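Carpet Tiles and the Office Chair

A gray flecked carpet forgives nearly everything, which explains how so many of us end up with one under the desk. Crumbs vanish into it. So do screws, staples and, in my case, a contact lens in November.

The chair is what finds you out. Casters pick up hair and grit, stop rolling and start plowing. Turn the chair over, pull each caster straight out of its socket, and cut the hair off the axle with a seam ripper. Wipe the chrome base while you're down there - a damp cloth, then a dry one, or you'll have swapped dust for streaks.

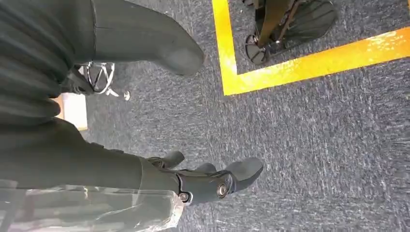

Regula Widmer writes that I'm too soft on floor tape. Hers was yellow, it stayed down for two winters, and the glue outlived the tape. She warms it with a hair dryer on low, peels slowly, and dabs the leftovers with rubbing alcohol on a white rag, after testing a corner behind the filing cabinet.

I tried her way on an old strip in the Flavthorpe workroom. It took 40 minutes and most of my good humor, but the glue came up. Vacuum afterward, in both directions. You may get your staples back.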